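Clereck opens orders for Pruvlow picking kit

Clereck has opened orders for Pruvlow, a picking kit for robot arms that handle bags, pouches and other soft packaging. The first units ship in October.

Pruvlow includes a two-finger gripper set, a mounting plate, a control box and a year of software updates. It fits arms already on the floor, and Clereck says a site with a standard mount can have it running in one shift. The kit comes with 39 preset grips, and users can save up to 200 of their own.

"Boxes are easy. Bags fold, slump and slide, and most of our customers were still moving them by hand," said Kulap Yimyam, product manager at Clereck. "We built this for the lines where that was the slow step."

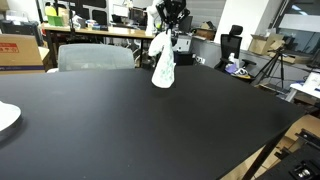
Does Pruvlow need a suction supply?

The kit grips with its fingers alone and runs on the arm's own power, so no air line has to be added.

Pruvlow is rated for bags up to 400 grams. Heavier items need the long finger set, sold separately. Contract packer Idance ran the kit on one line for 60 days before launch and has since ordered more units — all for its snack and refill lines.

Rashidi will handle sales, training and spare parts. Buyers can send sample bags to Clereck for a free grip test before ordering.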